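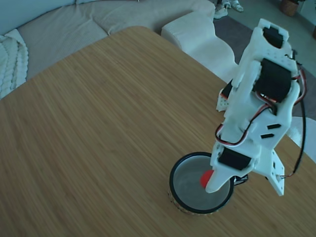 The day they let the first arm loose on my job, I brought donuts. I figured if I was going to be replaced I might as well be gracious about it, and also I wanted the maple one.

I'd been sorting at Clirna for nine years by then. Buttons, beads, toggles, all the little bits that come in mixed and have to go out matched. Red with red, you know? My record was 300 bags in a shift and Bogumił still brings it up at parties (he's never once brought up his own, which tells you something).

"It's slow," Aušra said, watching the arm go down after a bead.

It was so slow! I ate most of a donut before it came back up. And then it went down again, same speed, same little whine, and I got this funny feeling in my stomach, like when you see a kid tying their shoes and you have to sit on your hands.

By November there were arms all along the bench and I had a stool and a tablet. My new job was to say yes or no. The arm would get stuck on something, a bead with a chip in it, say, and my screen would go orange, and I'd tap. Some shifts I tapped 200 times. Some shifts I tapped so little I learned the whole menu at the Flamstead diner by heart.

My hands didn't know what to do with themselves. I started sorting the silverware at home. I sorted my sister's spice rack and she asked me to please go sit down.

Then one night bin 95 went orange and I just reached in. Didn't tap, didn't ask. I found the bead with my fingertips before I'd even looked, dropped it where it went, and the arm waited for me until I took my hand out.

Aušra saw the whole thing.

"You're supposed to tap," she said, and rolled her stool over to bin 96 and stuck her hand in too.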